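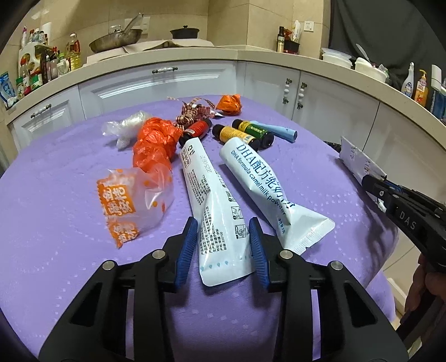
Part 4. Clearing the Snack and Drink Table

Okay, on to my favorite part of the guide! By now you've done the coats and the shoe bench (Parts 2 and 3), so grab your Jin bins and come over to the round table. I do this one at about the same time every evening, right after the dishes, and it goes faster than you'd think.

You'll need:
Two small bins, one for keeping and one for trash
A damp cloth
A marker
A shallow drawer or tray (mine is the Rendadach one, 14 inches wide, and it fits all the single-serve packets standing up)

1. Pull out the obvious trash first. Crumpled clear bags, torn wrappers, anything twisted up into a lump. Give each one a squeeze before you toss it, I've thrown away perfectly good candy that way.

2. Gather up the drink packets. Milk powder sticks, sachets, all of it. Lay them flat with the print facing you so you can find the date.

3. Read the date. On a lot of packets it's printed up near one end in tiny type, year first and then the month, so 2025/06 is June of 2025. Check the package to see whether it's a made-on date or a use-by date, they look exactly alike!

Note: If you can't read the language on the packet, don't guess. I text a photo to my neighbor Hwa-young Hyun and she usually answers before I've finished the wrappers.

4. Sort by kind and stand them in the drawer, oldest in front. Specialty powders (camel milk, goat milk, anything with DHA on the label) get their own row in my house so they don't end up in somebody's pancake batter.

5. Check every seal. Run a thumb along the crimped end. If powder comes out, the packet goes in the trash.

CAUTION: Little bottles roll. Stand them up or move them to the keep bin before you tug on the tablecloth, and tighten the caps while you're at it. Keep anything you can't identify away from kids until you've read the label.

6. Save the ribbon. A checked bow is good for at least one more present (I keep a jar of them for December). Untie it or leave it, up to you.

7. Take the cloth by two opposite corners, fold it in toward the middle and shake it outside. Wipe the bare table, let it dry, and put the cloth back on.

Bins full? Skip to Part 6 for emptying them, then come back for Part 5, the junk drawer.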